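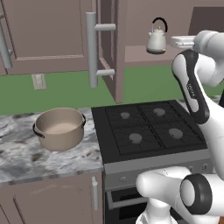 Notes on weighing the food waste at Greenwood

The school kitchen at Greenwood now has a second month of caddy weights, so I have gone through the figures properly. The first month was mostly a test of the scales and I have left it out.

The method is simple. Each caddy is weighed when it leaves the serving area, at 1.45 in the afternoon, and the weight of the empty caddy is taken off. Plate scrapings and preparation waste go in separate caddies with different coloured lids. Paper napkins are supposed to go in the paper bin, but a fair number end up with the scrapings, and a wet napkin weighs far more than a dry one. I have made no correction for this.

Preparation waste hardly moves from day to day. Plate scrapings vary a great deal and follow the menu. The worst day for November came out at 33 kg, with fish pie and a tray of unpeeled satsumas. Beverley Nuttall, who keeps the weight sheet, had pencilled "satsumas again" next to it.

The liners were the other problem. We started with the Skistier ones, which split at the seam if left in the caddy overnight. The Plurnico liners are thicker and have held so far, though they cost more and come only in boxes of 800. Storage for that many is awkward – they soften if kept anywhere damp, so they have gone on the top shelf of the stationery cupboard.

One change is due after the break. Whole fruit will be cut up before serving for the 2 youngest classes, and the pieces left over will be weighed on their own for 15 school days. That should be long enough to cover each menu at least once. I would also like to try a drained weight for the scrapings, as a lot of what we pay to have taken away is gravy and water, but that needs a caddy with a strainer and the Stendel one is out of stock until spring.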